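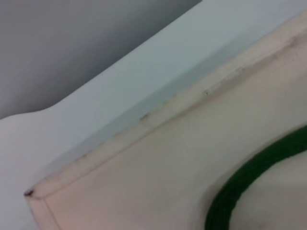 Mostly cream and beige, with grey at the upper left and a dark green curve at the lower right.

Okay, so Flevmont! I promised a proper write-up of my second day at the park and it has taken me until April to sit down and do it (sorry, Mom, I know you've been asking).

We got to the gates at 8:40 on Thursday and went straight for the Skustent, the big wooden coaster at the back. The sign said 100 minutes. We did it anyway. My friend Orsolya Magyar screamed the whole way down the first drop and then wanted to go again, which, no. We got pretzels.

The night parade was my favorite part by a mile. There were 11 floats, all lit up, and the lantern ship at the end had a brass band on the top deck playing the song from the fountain show. I teared up a little, I'm not going to lie. Get a spot by the Grewal Bridge if you can, because the floats slow down for the turn and the dancers come right over to the kids.

Food was hit or miss. The dumplings at Larnita were so good we went back twice, but skip the funnel cake stand next door. Mine was mostly sugar and napkin.

I spent $379 over the two days, not counting gas, and six of those dollars went on a pressed penny set I've already misplaced. I'd still go back tomorrow!

Next week: the hotel, and the pool slide that ate my sunglasses.

Recent Posts
Flevmont Day One: Rain, Ponchos and More Rain
What I Pack for a Park Weekend
My Favorite Parade Songs

Home | About | Trips | Contact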